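The Skedholm Correction

The method section was the part I wrote first, and it is the only part I still agree with.

The problem was stated in January by the Nindance office in one line: the robot folds well and cannot say when it has finished. We had a policy trained on 1000 teleoperated cloth episodes. It would pick up a towel, find a corner, make the fold, and then go on adjusting the result until an operator pressed stop. The stop was supplied by a human in every training episode, so the policy had never had to supply one.

My proposal was a second, smaller network that looked at the same head camera and returned a single value between zero and one. Zero meant work remained. One meant leave it alone. I called it the termination head. The technicians at Skedholm called it the conscience, and that was the name that went onto the whiteboard and later onto the invoices.

Labels came from Drostico, a contractor. Each labeler was shown a single still and asked whether the robot should continue. Three labelers saw each still. Where they disagreed we kept the mean, on the theory that disagreement was itself a measurement.

Most stills scored near zero, as one would expect with a cloth still hanging from an arm. The network learned these quickly. By the second week it agreed with the labelers on everything that was plainly unfinished, and the remaining error sat in a small group of episodes from one operator's shifts.
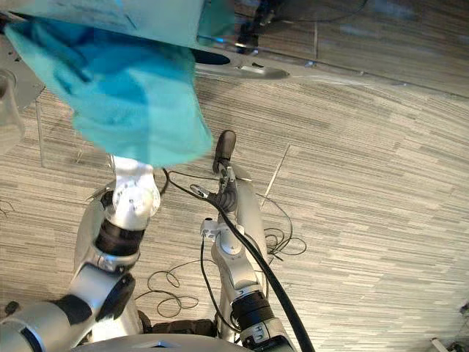

I pulled that group out and read the logs by hand. The operator had been on nights. In the early episodes the cloth was folded and released at the usual point. In the later ones the arm held on. The fold was complete by any geometric criterion I could write down, edges aligned within 4 mm, and the gripper stayed closed on it for 8 seconds, then longer. The labelers had split on every one of these. Two said stop, one said continue, and it was the same one each time, an account number with no other information attached.

I wrote to Drostico and asked whether the dissenting labeler had misread the instructions. They replied that the labeler had been asked, and had answered that the person driving did not want to put it down yet.

This could not be used. There was no operator in the still. There was a pair of arms, a cloth and a floor. I removed the account's labels, retrained, and the validation error fell by half. The robot now stopped on time. It released the cloth, withdrew both arms to the rest pose and waited. The Peltonen review passed it on the first attempt, with one comment on the width of a table.

I should record the rest in order.

On 7 September 2020 I was running the ablations, and as a control I trained one model on the removed account alone. I expected noise. The model converged. It was worse than ours at towels and worse at napkins, and it never once predicted a stop during the last hour of a night shift. Shift time was not an input. I checked the loader, then the file names, then the lamps, which were on a fixed setting. I masked the background and ran it again - same result. I masked the cloth and the effect went away.

I loaded that model onto the robot after the others had left. It folded the cloth in the ordinary way. The value came up to 0.4 and stayed there. The gripper remained closed. I had my hand on the stop button, as the procedure requires, and I watched the number for a good deal longer than the procedure allows.

The control does not appear in the final report. The table has a row for it, marked not converged, and the weights are on the Skedholm server under my initials. I have not pressed anyone to delete them.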